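Cycling and Commuting > Lights and Electrics

2000 lumens for an unlit path, does anyone really need it?

tarnside_plodder
My route home goes along the old railway path past Flodilstead, and there's no lighting at all once you leave the houses. The shop is pushing the new Flurkon at me, which claims 2000 lumens and costs 91 quid. I've been getting by with a cheap thing off the internet that also claims 2000 lumens and plainly doesn't manage it. So before I hand over the money, is the number on the box worth anything? I do 15 mph at best and I'm not racing anybody.

gritbin
No. Next question.

Slightly longer version: the number is whatever the maker feels like printing. Some measure it, some add up what the LEDs could do in theory if you fed them from the mains and kept them in a freezer. I've stopped reading it.

mudguard_martyr
Bit harsh. The decent makers do measure, and the Flurkon is a proper light. I've had the older one for three winters and it's never let me down. You can tell the difference between that and a no-name lamp in two seconds.

gritbin
You can tell one is brighter than the other. You can't tell it's 2000. How long does yours hold top setting before it drops itself down to save the battery?

mudguard_martyr
No idea, I don't run it on top. Medium is plenty.

gritbin
Well, there you go. You paid for a setting you don't use.

wet_sprocket
What matters on a path is where the light goes. Most of these are round torch beams with a bracket stuck on, so half of it goes up into the trees and into the eyes of whoever's coming the other way. I walk the dog on a path like that and I'm sick of being blinded by people who've bought a car headlamp to do 12 mph. Get something with a cut-off at the top, like a dipped beam. The Pandevent ones are shaped like that and they're cheaper.

tarnside_plodder
I did look at Pandevent. The reviews all said "lights up the path like daylight", which made me suspicious, as they say that about everything.

mudguard_martyr
Shaped beams are fine on a flat road. On a path with branches hanging down you want some light above the horizon or you get a faceful of hawthorn. Ask me how I know.

wet_sprocket
Then tilt it up a touch when you get to the branches. You've got a hand.

ballast_and_bran
One thing I'd look at is how even the light is close in. If the bit right in front of the wheel is very bright your eyes settle to that, and everything further off looks blacker than it would with a weaker lamp. Everyone's beam shots look great near the bike. It's the far bit and the bends you want to judge.

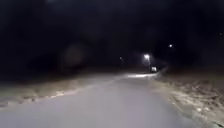
Path at night, bend to the right further on.

With a bend like that I want to know what's on the inside of it before I'm there, and a lamp fixed to the bars points wherever the bars point, a bit late. I'd sooner have a modest one on the bars and a small one on the helmet than a single big one.

gritbin
Helmet lights are the worst of the lot for dazzling people. You look at someone to say good evening and fry them.

ballast_and_bran
So look down a bit. Or turn it off, mine has a button you can find with gloves on.

gritbin
Yours might. I've yet to meet anyone on my path who uses the button.

tarnside_plodder
What about the edges? Mine's got rough grass both sides and in places it's crept right over the tarmac. With the present lamp I can't always tell where the hard surface stops.

wet_sprocket
That's beam width again, and most boxes say nothing about it. Ask the shop if you can take one outside after dark. If they won't let you, buy it somewhere with a sensible returns policy.

mudguard_martyr
My shop let me try two in the yard at closing time. The Flurkon was clearly wider than the Rácz, for what it's worth.

gritbin
In a yard. With walls to bounce off. Everything looks wide in a yard.

mudguard_martyr
Is there anything you do like?

gritbin
Dynamo. Fitted it years ago and I haven't charged a thing since. Before anyone starts, yes, it cost more than 91 quid with the wheel.

tarnside_plodder
Not building a wheel for a commute of this length. I think I'll borrow a Pandevent off someone at work and see how it does on the dark stretch, then decide. If it's good enough at half the price the Flurkon can stay in the shop.

wet_sprocket
Sensible. Point it down, please.

mudguard_martyr
Check the bracket too. The Pandevent one used to slip on thinner bars and you'd hit a pothole and be lighting up your own front tyre. They may have fixed it by now.

gritbin
They won't have.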